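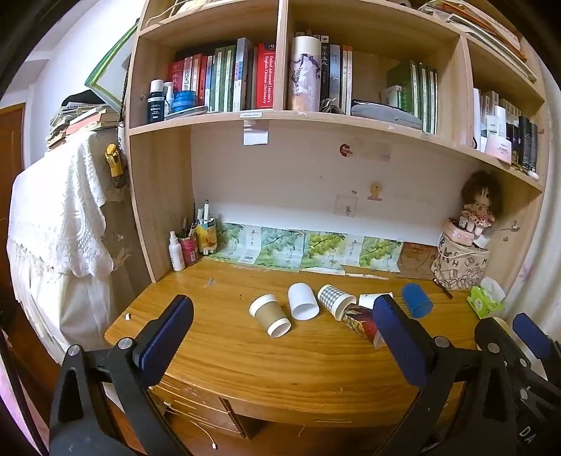 I'd been meaning to get along to the Busbridge open day for ages, and this November I finally did! It's 30 minutes out of town on the Garkberg bus, entry was $3, and the whole place is set up as little furnished rooms you can wander through at your own pace.

My favourite was the study corner in the Huserholm room. The desk is a gorgeous orangey-brown colour, built in under pale wooden shelves, and it had such a lived-in feel (paper cups tipped over every which way, a pen lying where somebody might've dropped it). I'm a sucker for a desk with stuff on it. Green grape prints were propped along the back, and I've been thinking about doing the same at home with old calendar pages ever since. The doll with the big bushy hair was perched up on the storage box in the corner, in her frilly pink dress, like she owned the joint.

I also liked that the cups didn't match. One was checked in black and white, one was blue, and the yellow mug with the bumpy handle was the one I'd have taken home.

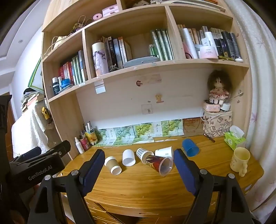 Can you buy the furniture on the day?

You can order it at the front counter, and they deliver. The desk and shelves together were $700, so I went home to measure my wall first.

Lunch was at the Ocampo cafe next door, where the pumpkin soup was lovely and the queue was a bit grim. Go before noon if you can, and bring a jumper for the back rooms.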